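**Brimstead gets its mystery weekend after all (sort of)**

27 Aug 2020

So I have good news for everyone who's been emailing me since February! The Staniforth Prize for a first crime novel is going ahead, and it's going to a book I stayed up way too late with: *The Clorby Ferry*, by Olesia Pylypenko.

If you haven't heard of it, you're not alone. It came out in the spring from Gruvberg, a very small press, right when the bookstores were locked up and the launch party got canceled (I had a ticket, I'd bought shoes). The first printing was 446 copies and I'm told most of them sat in boxes until June. Then the book clubs found it, and now there's a second printing on the way.

The setup is simple. A ferry leaves Clorby in thick fog with a retired judge on board, and when it ties up on the other side he's dead in his car with the doors locked and somebody else's wedding ring in his mouth. The deckhand who finds him has every reason to keep quiet, and she does, for 3 whole chapters, while you yell at her. I guessed the killer wrong two times. The second time I was so sure that I texted my sister, who had already finished it and just sent back a thumbs up, which was mean.

I got Pylypenko on the phone for a few minutes yesterday and she sounded pretty stunned. She wrote most of the book in her car on lunch breaks, she told me, and the judge was alive until the fourth draft. "He was so boring alive," she said. She's working on another one with the same deckhand, a little older and in a lot more trouble, and she wouldn't tell me one thing about it beyond that.

The prize is normally handed out at the Brimstead mystery weekend, with the big dinner and the terrible fake murder in the library. This year it's all online. There'll be a reading, a panel on locked-room plots, and a live Q&A where you can type in your questions. It's free, but you do have to sign up on the library's website, and around 2 hours before the start they'll send you the link.

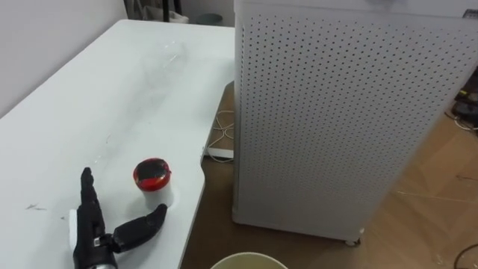
Sakda Phromma wrote in to say the ring gives the whole thing away by page fifty and the prize should have gone to something with a proper detective in it. Well, I didn't get it by page fifty, Sakda! And I like that there's no detective. The local cop shows up, eats a sandwich and leaves, and the deckhand has to work it out by herself between crossings.

The library has the ebook if you don't want to wait for the new printing. I'm number nine on the list to read it again.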